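About Us

Wirkville Computer Recovery is a not-for-profit organisation that receives retired desktop computers from offices, schools and households, dismantles or refurbishes them, and returns the working equipment to community use. The organisation operates from a single workshop on Neagu Street and is governed by a board of seven.

Desktop towers make up the greater part of what we receive. Each is opened on the bench, assessed and either rebuilt or taken down to its parts.

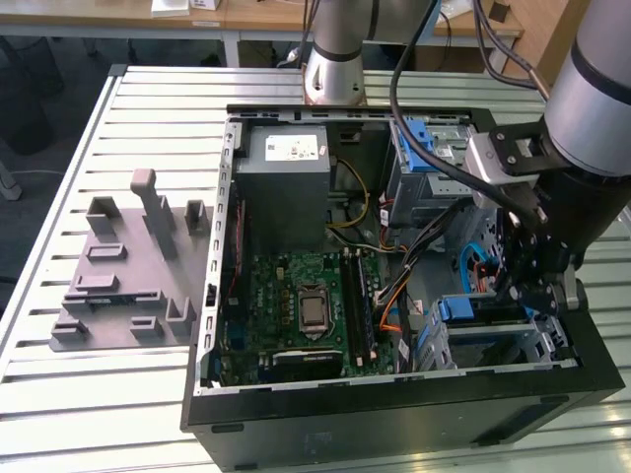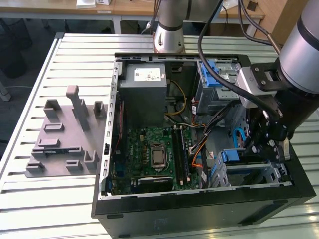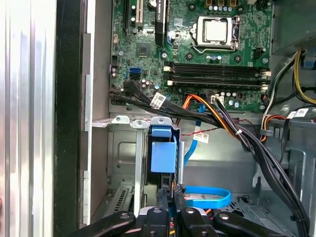
Desktop computers open at the bench, Neagu Street workshop.

Our History

The organisation was established by Malte Schmieder, a former secondary school technology teacher, after his school replaced the machines in two computer labs and was unable to find a local body willing to take the old ones. The first computers were stored in a rented garage and repaired on Thursday evenings. The present workshop was leased 11 years ago and has been extended once, when the adjoining unit became available and was fitted out as a parts store.

Mr Schmieder remains the Director of the organisation and is responsible for the training program.

What We Do

Equipment arriving at the workshop is weighed, labelled and entered in the register before any work begins. The side panel is then removed and the interior is inspected for dust, corrosion, swollen capacitors and damaged connectors. Storage drives are taken out at this stage and held separately in a locked cabinet. No drive returns to a computer until it has been erased and the erasure has been recorded against the register number.

A computer that meets our minimum specification is cleaned, fitted with tested memory and a tested drive, and run overnight. One that does not meet the specification is dismantled. Power supplies, processors, memory modules, expansion cards, drive brackets and data cables are sorted into the parts store, where they are available for other repairs. Motherboards beyond use are sent with other circuit boards to a licensed metals processor. Steel and aluminium from the cases are sold as scrap, and the proceeds are applied to the cost of the workshop.

Last year 600 computers were entered in the register. Of these, 197 were returned to use as complete machines. The remainder were dismantled, and their parts supported many of the repairs carried out in the same period.

Our Approach to Dismantling

The workshop follows a written procedure for every type of case we handle regularly. The procedure for office towers is the longest, as these machines vary a good deal in the arrangement of their drive cages and the routing of their cables. Staff are asked to lay the tower on its side, to confirm that it has been disconnected from the mains, and to release drives by their latches or caddies before disturbing the wiring. Cables are unplugged at the connector and are never pulled by the wire.

Small parts are easily lost, and a missing bracket can prevent an otherwise sound case from being used again. Screws are therefore kept in trays marked with the register number. Processors are stored in antistatic clamshells, and memory modules in sleeves sorted by type and capacity. Power supplies are tested under load but are not opened in the workshop under any circumstances.

Training

The Rumano Program is our introductory course in computer hardware. It is offered to adults returning to work and to senior secondary students, and runs for 16 sessions. Participants learn to identify the principal components of a desktop computer, to remove and refit them correctly, and to keep a legible record of what they have done. Each participant completes one machine from intake to final test. No previous experience is required.

A shorter workshop for households is held in December, covering the safe preparation of an old computer for donation. Places are limited and are allocated in order of application.

Where the Computers Go

Refurbished machines are placed through schools, neighbourhood houses and settlement services. We do not sell complete computers to the general public. Organisations wishing to receive equipment are asked to apply in writing, stating the number of machines required and the purpose for which they will be used. Each computer is supplied with a keyboard, a mouse, a power lead and a one-page record of the work carried out on it. Monitors are supplied when stock allows.

Our largest continuing arrangement is with the Vistora Learning Centre, whose study room is furnished entirely with computers from our workshop. We service that equipment every term.

Donating Equipment

We accept desktop towers, small form factor computers, keyboards, mice, loose memory modules and internal cables. We regret that we cannot accept printers, cathode ray tube monitors or household appliances. Laptops are accepted by prior arrangement – please contact the office before bringing them in.

Donors are advised to copy any files they wish to keep before delivery. Items cannot be retrieved once they have been entered in the register. A receipt is issued for all equipment, and a certificate of data erasure is available on request.

Deliveries are received at the side entrance on Neagu Street. Larger quantities may be collected from business premises within the Wirkville area, subject to the availability of the van.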